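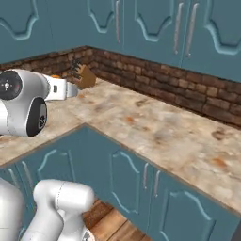

Farzana Jatoi reckons I should stop buying knitting wool until I've used up what's in the spare room, and she's got the whole group chat agreeing with her now. Traitors, the lot of them.

So last night I weighed it all. 1,147 grams of sock yarn! And that's before you get to the big bag of Zevik double knit I bought in March for a cardigan (I have knitted one cuff of this cardigan).

Rules I've set myself: no new wool till 600 grams of it is gone. Buttons don't count. Neither do needles. Presents for other people are a grey area and I'll be taking that up with Farzana.

First up is a pair of plain socks in the green Uvdale, 81 stitches cast on, then I remembered you need an even number for the rib and ripped it back. Good start.

Does anyone have a decent pattern for a baby blanket that eats odds and ends? I don't mind stripes, but I can't face sewing in 200 ends again, my neck was bad for a week.

Update, heel turned on sock one! Bit of a gap at the side but I'll pull it in with the tail. Might do the toes in mustard if the green runs short.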